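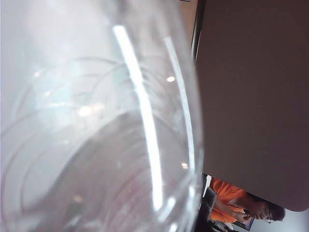
Mohcine Slaoui says the balance has never been wrong in its life, and that if it disagrees with the check weight I should go and have a word with the check weight.

2 June 2022. Big balance (the Dorkano), wet bench end.

So I had a word with the check weight. It's the 3000 g one in the felt-lined box, and the balance gives it 2970. Took it off, let the display settle, put it back: 2970. Turned it a quarter turn, as if that would shame it: 2970. You have to admire the consistency. If it were wandering I'd blame drafts, the door, the fan in the drying cabinet. It sits there missing the same 30 g every time with complete composure.

The small balance is fine on all its own weights, so I'm leaving it out of this, and would like everyone else to leave it out too. It does not go up to 3000 and will not be happier for trying.

Things ruled out before lunch:

Level. Bubble was in the ring. I ran the feet up and down anyway, brought it back, no change.

Warm-up. It had been on since yesterday. The manual asks for a good deal less than that.

Pan. Lifted it off and found a crust of old plaster on the underside. I was very pleased with this for several minutes. Cleaned it, put the pan back, zeroed, 2970. Plaster sitting under the pan gets zeroed out with everything else unless it's touching something, and it evidently wasn't.

Wrong weight in the box. Checked the mark on top against the card in the lid. They agree. The card is signed by a person whose signature is a horizontal line.

I then read back through the log, a humbling document. Last proper calibration was in April, done in a hurry before the Bouazza castings, with "ok" written in the result column. No reading, no weight used, just ok. I recognize the handwriting and it is mine.

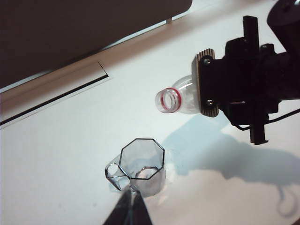
Why not multiply everything by the same correction and get on with the day, asks a pencil note left beside the log after lunch. Fair question, and I did consider it. The trouble is that I only know the error at one load. If it's a span error the correction scales and we're fine. If the pan is rubbing on the draft ring, it could be anything at half load, and we'd be multiplying nonsense very accurately.

So: stacked the smaller weights and took it up in steps, then down again. 7 loads in all. The shortfall grows evenly, one percent all the way, same going down as coming up. No sticking. Plain span error, the dull kind, and I'll take it.

My guess is that in April I told it to expect one weight and gave it another. It believed me. It's a very trusting instrument.

Consequences, in order of embarrassment: the 4 Astside batches were all weighed on it, resin and filler both, so the ratios hold and only the totals are short. The Rukus mix is worse. Its hardener went on the small balance and everything else on the big one, so it has been running lean on hardener. That's the right direction to go from "cures overnight" to "cures like glass," and we had been crediting the new mold release.

Hang on. Big balance reads low, so we kept adding until it said enough. More resin than we thought, same hardener. Yes, lean. But lean should be slower and softer, so the glassy cure is unexplained and I have no business sounding smug about it.

To do: recalibrate with the 3000, write down the actual number. Remake one Rukus mix properly and one the old way, label both. Return Mohcine's pencil.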